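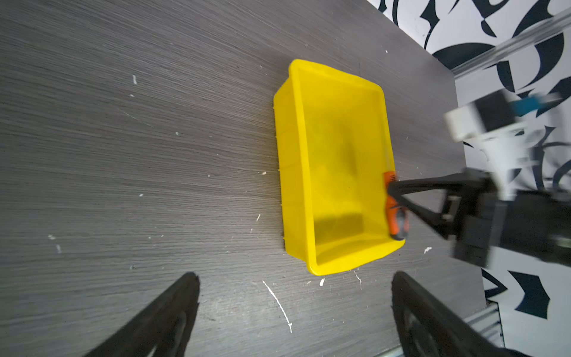 The Andley Shield is an amateur baseball competition held each summer in and around the town of Andley, and it is one of the older fixtures of its kind in the district. It is played as a straight knockout over seven innings, with a mercy rule that comes into effect if a side leads by 10 or more runs at the end of the fifth.

Entry was at first limited to clubs within the shire, but the boundary was loosened over the years, and neighbouring Nunel has sent a side to almost every tournament since — often a very good one, it must be said. The Nunel Creek club plays in maroon and is known for patient batting and for the long, cheerful convoy of cars that follows it to away games.

Matches are shared between two grounds. Plolus Park, the larger, has a grassed bank behind third base that has long been the favourite spot for families with rugs and thermoses, while Stępień Oval (named after a family of local orchardists, and usually pronounced "Stempien" by the locals) has a notoriously short right field. A ball clearing the fence there is ruled a double unless it also clears the row of peppercorn trees beyond.

The final is traditionally played under lights in December, before the Christmas break. The record attendance is 1,934, set at Plolus Park in a final between Andley and Nunel Creek that went to 9 innings and finished 6–5 — a game still talked over fondly in both towns. The shield itself is kept in the winning club's rooms until the following season's draw.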